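Section 4: Setting up the table for block sorting

Before you begin, read this section to the end. It is short, and the people who skip it are the ones who ring Jayson Ocampo in November asking why their cloth has a ring on it.

4.1 Lay the cloth

1. Clear the table. Coffee cups count as objects.
2. Spread the white cloth so that it covers the whole working surface and hangs over the front. White shows every crumb, so shake it outside first.
3. Smooth from the middle outward. A cube placed on a wrinkle will lean, and you will spend the afternoon straightening it.

NOTE: The Briltow kit ships with a cloth folded to the size of a paperback. The creases relax overnight. Ironing is permitted if you are that sort of person.

4.2 Place the basket and the cubes

4. Set the wicker basket toward the back of the table, a little left of centre, long side facing you. Low sides are wanted here. A deep basket hides the cubes and turns a sorting activity into a rummaging one.
5. Put the blue cube inside the basket, flat on its base.
6. Leave the red cube on the cloth, in front of the basket and to the left. It need not be square to anything.
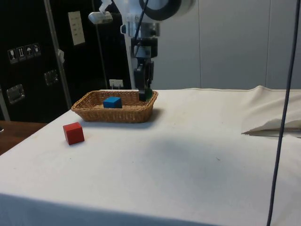
7. Stand back and check that both colours can be told apart from where you will be working. Fasil Asfaw, who wrote the first edition, did his checking by the light of a desk lamp with an orange shade and sorted red into everything.

CAUTION: Do not line the basket with tissue, felt or a nice napkin. Cubes catch on it, and so does the wicker.

4.3 Look after the cubes

8. Wipe painted cubes with a barely damp cloth and dry them straight away. Soaking lifts the colour at the edges.
9. Small chips and scuffs are ordinary wear. Leave them alone. Touch-up paint never matches, and a cube with a fresh patch looks worse than one with an honest dent.
10. Turn a worn cube so its best face is toward you, if it bothers you. The cube does not mind.

NOTE: Replacement blocks are listed under part 157 (blue) and part 161 (red). Keerthana Devadiga keeps the parts list and would like it known that "the bluish one" is not a part number.
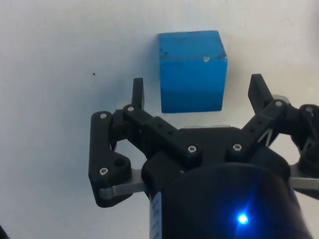
Can I use the cubes on a bare tabletop?
Any plain, flat, light-coloured top will do. Wipe it down first and skip steps 2 and 3. Cubes slide more easily on a hard surface, so keep them well back from the edge.

4.4 Packing away

11. Return both cubes to the basket.
12. Fold the cloth loosely and lay it over them.
13. Store the basket with nothing on top of it. Wicker forgives a good deal, but it remembers the toolbox.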